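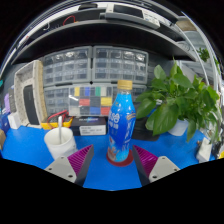

3.2 Construction de la pince et du poste d'enregistrement

Figure 3. Pince portative en approche d'une bouteille posée sur un sous-verre, vue par la caméra embarquée. Les doigts sont ouverts, sans contact.

La pince Skistard a été assemblée sur un établi domestique, avec des moyens limités à une imprimante à filament, un fer à souder et un petit outillage à main. Elle reprend l'architecture désormais courante des pinces tenues à la main : un opérateur exécute la tâche lui-même, la caméra solidaire de l'outil enregistre l'approche et la saisie, et les trajectoires servent ensuite à entraîner une politique transférable sur un bras. Nous décrivons dans cette section les choix de fabrication qui ont une incidence sur les données, les plans complets étant renvoyés à l'annexe B.

3.2.1 Doigts

Chaque doigt est un coin souple dont la face interne, gris foncé, assure le contact, et dont la partie externe est formée de sections nervurées imprimées en magenta (figure 3). Les nervures parallèles laissent le doigt se courber autour de l'objet quand l'effort augmente et le ramènent à sa forme initiale au relâchement. Nous avons imprimé les sections nervurées en polyuréthane thermoplastique et retenu cette couleur pour une raison pratique : elle est rare dans les environnements visés, ce qui facilite la segmentation des doigts lors du calcul de l'ouverture.

Trois géométries ont été comparées. La première, à nervures épaisses, glissait sur les surfaces lisses. La deuxième se vrillait dès que l'objet n'était pas centré. La troisième, seule utilisée dans la suite, a des parois plus minces vers la pointe et une base renforcée. Sa raideur n'a pas été mesurée sur banc ; nous avons seulement vérifié que deux doigts issus de la même impression fléchissaient de façon comparable sous une même charge. Les doigts provenant d'impressions différentes n'ont jamais été appariés.

Les doigts sont portés par deux platines gris clair aux angles arrondis. Les vis restent accessibles par l'avant, et un doigt se remplace sans démonter le mécanisme ni toucher à la caméra. Dans une version antérieure, la fixation se faisait par l'arrière et chaque changement imposait de refaire l'étalonnage. Le jeu dans les perçages demeure le principal défaut de cet assemblage - un serrage inégal suffit à décaler une pointe par rapport à l'autre.

3.2.2 Caméra et champ de vision

La caméra est montée au-dessus du mécanisme, inclinée vers les pointes. Son objectif très grand angle donne une image circulaire bordée de noir, fortement courbée en périphérie. Nous conservons cette image brute sans la redresser. Le redressement supprime une partie du contexte latéral, alors que les organiseurs de rangement, l'étagère et les feuillages visibles autour de la bouteille à la figure 3 fournissent des repères à l'odométrie visuelle. Les deux doigts occupent toujours la même région basse de l'image, et leur écartement peut être estimé sans capteur supplémentaire.

Le support de caméra a été imprimé quatre fois. Les deux premières pièces vibraient pendant les déplacements rapides ; la troisième masquait une partie des doigts en position fermée. La version finale comporte une nervure transversale et deux inserts filetés posés à chaud. L'alignement est contrôlé au début de chaque séance à l'aide d'une mire imprimée, puis à nouveau après toute chute ou tout choc.

3.2.3 Poste de travail

Les enregistrements ont été effectués sur le plateau bleu de l'établi qui a servi à la construction. Nous n'avons pas cherché à dégager l'arrière-plan. À la figure 3, une tasse contenant une cuillère, un multimètre à bord jaune et son cordon rouge, ainsi qu'une plante en pot se trouvent à proximité de l'objet à saisir. Un tel encombrement est représentatif d'un atelier personnel, et les essais préliminaires menés sur un fond uni avaient produit une politique qui échouait dès qu'un second objet entrait dans le champ.

L'éclairage est celui de la pièce, sans source ajoutée. Il produit des reflets sur les façades transparentes des organiseurs. Ces reflets se déplacent avec la caméra et perturbent l'odométrie lorsque la pince est tenue trop près de la rangée supérieure. Les séquences concernées ont été écartées sur la base de l'erreur de reprojection, sans tri manuel.

3.2.4 Tâche et volume de données

La tâche consiste à approcher une bouteille debout, à la saisir sous l'épaule, à la soulever puis à la reposer sur son sous-verre. Nous l'avons choisie parce que l'étiquette brillante et le col clair constituent un cas défavorable pour l'estimation de profondeur, et que le bouchon nervuré offre une prise trompeuse si l'approche est trop haute. La position de départ de la main varie d'un essai à l'autre ; l'ouverture initiale est toujours maximale.

Au total, 785 démonstrations ont été enregistrées. Après filtrage, 322 portent sur la tâche de la bouteille, les autres étant réparties entre les tâches secondaires décrites en section 4. Les images sont enregistrées à 30 Hz et synchronisées avec la centrale inertielle par le module Prarnatari, dont nous avons réutilisé le micrologiciel sans modification. L'usure des doigts est devenue visible après près de 300 saisies, sous forme d'un lustrage de la face interne près de la pointe. Les doigts ont alors été remplacés par paire.

3.2.5 Limites de la construction

La pince ne mesure pas l'effort de serrage. L'opérateur le règle au toucher, et la seule trace qui en subsiste dans les données est la déformation des nervures. Ottó Bíró a proposé d'exploiter directement cette déformation comme signal, piste que nous n'avons pas encore évaluée. Par ailleurs, toutes les démonstrations ont été réalisées par le même opérateur droitier, et les trajectoires d'approche sont nettement plus denses du côté droit du plateau. Le jeu de données Jastamell, utilisé pour la comparaison en section 5, ne présente pas ce déséquilibre.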